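Going Under: My Afternoon in the Tunnels of Andovlow

By the Travel Desk
March 26, 2020

I have a confession to make, and it's a bad one for somebody who signs up for underground tours: I hate basements. I don't even like the one in my own house. So when my sister-in-law booked us onto the old brewery tunnels walk in Andovlow last fall (her treat, no refunds), I said thank you very much and then spent a week hoping for a flood.

No flood. We met outside the ticket window on Podow Street, eight of us plus the guide, and were handed hard hats that smelled like somebody else's shampoo. Then it was down an iron staircase so tight I had to carry my backpack in front of me like a baby.

And oh, I loved it! I really did. The brewers dug the first stretch to keep their barrels cool, and then the shop owners next door got jealous and dug their own, and pretty soon half the downtown was joined up under the sidewalks. You walk along and the guide points up and says "bakery," "bank," "bakery again," and every so often you hear a truck go over your head.

My favorite part was the Long Cellar, 250 feet of brick arch without a single pillar in it. The guide had us all switch off our lamps and stand there. I've been in dark rooms before, but this was something else. I held my hand up to my nose and couldn't find it. A kid in our group started humming, and the hum went off down the arch and came back to us from the far end, a little lower than he'd sent it, and he was so pleased with himself that he did it four more times.

There's a story about a ghost, of course. There's always a ghost. Ours was a cooper who went down for a barrel and stayed, and he's supposed to knock on the wood when it's going to rain. I didn't hear any knocking, but it did pour that evening, so make of that what you like.
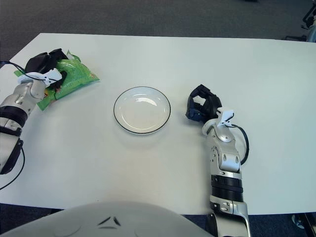
7 min read

If you're thinking of going when the tours start up again, some tips from a nervous person. Wear real shoes. I wore canvas sneakers and my socks were soaked by the second bend. Bring a sweater even in August, and eat first, but not a big lunch (that staircase!). The low section near the old ice room is the only place I had to duck, and you can skip it by waiting with the second guide at the gate.

The walk is closed for now, like everything else. The ticket office had hoped to open for the season in April, and their phone message says anyone holding a ticket can move it to a later date without paying extra. I've already asked for two spots on the longer route, the one that comes up behind the Imolska Theater.

Meanwhile I've been down in my own basement twice this week. I found a sled and a box of Christmas lights, and I only ran up the stairs once.

More in Days Out
The Clock Tower at Phromma: Worth the Climb?
Imolska Theater Backstage, With Kids
1000 Steps: Our Readers' Favorite Staircases
Where to Eat Near Podow Street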